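3.2 Floor Coverings and Reported Comfort

The second part of the survey dealt with floors. Of the 2,382 workers who returned the form in July, more than 300 wrote additional remarks about noise from chairs and footsteps. Holub and Rosenthal grouped these remarks by floor type and by the age of the building. Workers in the Villanueva offices, most of which have carpet, mentioned noise less often than those in the Zillia offices, where hard floors are standard. The difference remained after room size was taken into account.

Pattern was treated as a separate question. Respondents were asked whether the floor made the room feel larger, smaller or neither – a wording carried over from the earlier Faltitano study. 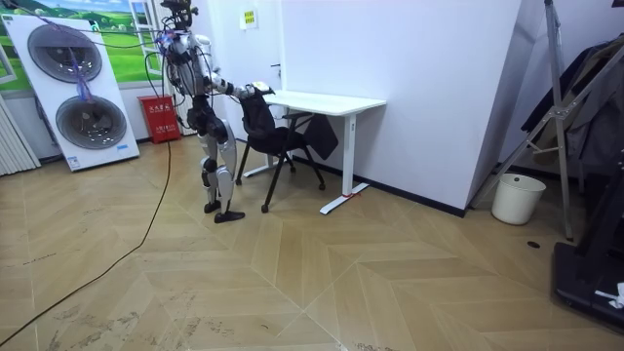
Figure 4. Light herringbone floor with office chair and white desk.

Answers on pattern were less consistent than those on noise. Herringbone floors were rated as pleasant by workers of all age groups, but few respondents linked them to the apparent size of the room. Plain boards drew almost no comment. Since the Plundetti offices were refitted during the survey period, their forms were left out of this comparison and are reported in Section 3.4.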